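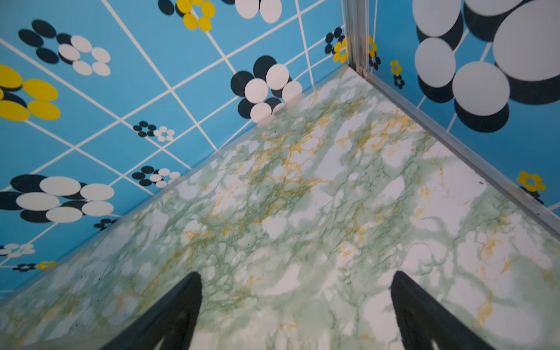 Przemysław Śliwiński asks whether a marble-pattern floor covering and a flowered tile wall covering can be cleaned with the same product. He writes that the corner where the blue walls meet the floor collects dust, and that he wishes to avoid dulling the printed flowers. He has a bottle of Gukard all-purpose cleaner on hand and would prefer not to purchase a second one.

Lorna Marquez
Members are advised to test any cleaner on a small area before general use. Apply it with a damp cloth, leave it for 5 minutes, and wipe with clean water. If color appears on the cloth, discontinue use. For the corner itself, a dry, soft brush should be used first — wet dust tends to settle along the seam and is difficult to remove afterward. Printed surfaces should be wiped lightly, and scouring pads are not suitable for either pattern. Small specks on the floor may be part of the print and should not be scraped until this has been checked.

Fanon
Dish soap is fine. I have the same kind of floor with the green and yellow in it and it hides most things anyway.

Miltitz
The previous reply does not address the walls. Dish soap may be used on them if it is well diluted, but the white lines between the squares will show any residue. Two cloths are recommended, one for washing and one for rinsing. Work from the top of the wall downward and clean the floor last.

This site uses cookies to remember your preferences. Accept | Manage settings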